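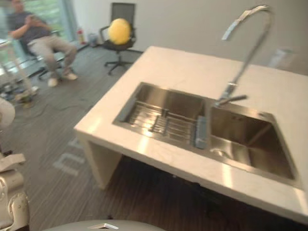 Figure 8.1 A double-bowl sink set into an island worktop, with a wire dish rack in the left bowl and a sponge against the divider.

Chapter 8

Washing Up and the Shared Sink

What this chapter covers
How a sink is put together and what each part is called
Choosing between one bowl and two
The order of work when washing up by hand
Draining, drying and putting away
Looking after the sink, the tap and the worktop
Sharing a sink with other people

Key words
bowl, divider, drainer, waste, trap, swan-neck tap, lever, limescale, air drying

Introduction

Most of the earlier chapters dealt with food before it is eaten. In this one we look at what is left afterwards. Washing up takes up a good part of the working day in any kitchen, and in a small workplace kitchen it is often the only kitchen work that gets done. People bring their lunch from home, make tea and coffee, and leave behind mugs, forks and plastic boxes that have to be dealt with before the next person needs the space.

The sink in Figure 8.1 is in a room where people also sit and work. Sinks like this are now common in offices, training centres and community buildings. They are used by many people for short periods, so they need a simple routine that everyone can follow.

8.1 The parts of a sink

The basin that holds the water is called the bowl. A sink may have one bowl or two. Where there are two, the wall between them is the divider. The bowls in a pair need not be the same size. In Figure 8.1 the left bowl is the shallower one, and the right bowl is both deeper and larger. A deep bowl takes pans and oven trays. A shallow one is easier to reach into and suits rinsing and draining.

The hole through which water leaves is the waste, often simply called the drain. It is not always in the middle. In the larger bowl in the figure it is near the front left corner. The base of a bowl should slope slightly towards the waste so that water does not stand. Beneath the waste is the trap, a bent section of pipe that holds a little water and stops smells coming back up into the room.

The tap in the figure is of the swan-neck type, with a tall curved spout and a short lever near the base. The height leaves space for filling a large pan or a bucket. A lever can be pushed with the wrist or the back of the hand, which is useful when your fingers are greasy or you have been handling raw meat.

8.2 One bowl or two?

A single bowl gives the most room for large items. Its weakness is that washing and rinsing have to share the same space, and dirty water must be emptied before anything can be rinsed under the tap, unless a separate washing-up bowl is placed inside.

With two bowls, one can be kept for washing and the other for rinsing or draining. A rack placed inside the second bowl turns it into a drainer. Drips fall straight into the sink, and the worktop stays clear for other jobs. The cost is that the second bowl is out of use for as long as the rack is full.

Case study: Firholm

Firholm is a training centre in Lornoneck with places for 40 learners. The kitchen has 2 sinks. For some years both had a plastic drainer beside them on the worktop, and water collected underneath. Selamawit Tamiru, the centre manager, took the drainers away and put a wire rack in the smaller bowl of each sink. Staff complained in the first week that there was less room. They were asked to dry and put away whatever was in the rack before adding to it, and the complaints stopped by the end of June. The worktop behind the sinks, which had begun to swell at the joint, was repaired at a cost of £696.

8.3 The order of work

1. Scrape food scraps into the bin or food waste caddy.
2. Stack items by type beside the sink, with knives laid flat where they can be seen.
3. Fill the washing bowl with hot water and add washing-up liquid.
4. Wash glasses first, then cutlery, plates and serving dishes. Leave pans until the end.
5. Change the water when it turns cloudy or cool.
6. Rinse each item in clean hot water.
7. Place it in the rack so that water can run off.
8. Empty the bowl, clear the waste and wipe down.

Sharp knives are never left under the suds. Wash them one at a time and put them straight in the rack, blade down.

8.4 Draining and drying

Air drying is cleaner than drying with a cloth that has been used all morning. A wire rack works well because air can reach the items from below. Stand plates on edge with a gap between them. Turn mugs and bowls upside down at a slight tilt, or water will sit in the foot ring. If you must use a tea towel, take a fresh one and hang it up to dry afterwards.

8.5 Sponges and cloths

A sponge holds water and scraps of food, and bacteria grow in it quickly. Squeeze it out after use and stand it on its edge where air can get to both sides. Do not leave it lying flat in the bottom of the bowl. Replace it when it smells or starts to break up. Keep separate cloths for dishes, worktops and floors, and use a different colour for each.

8.6 Care of surfaces

Stainless steel should be wiped with a soft cloth and washing-up liquid, then dried. Hard water leaves limescale around the base of the tap and the waste. A little white vinegar on a cloth will remove it from steel, but keep the vinegar off marble and other natural stone, which it will mark. Pale worktops show tea and coffee stains, so wipe up spills at once. Do not use wire wool on either surface.

Activity 8A

Look at a sink you use regularly. Draw it from above and label the bowls, the divider, the waste and the tap. Mark where clean items are put and where dirty ones wait. Show with arrows the path a mug takes from the table to the cupboard. Keep your drawing, as you will need it again for section 8.7, Sharing a sink.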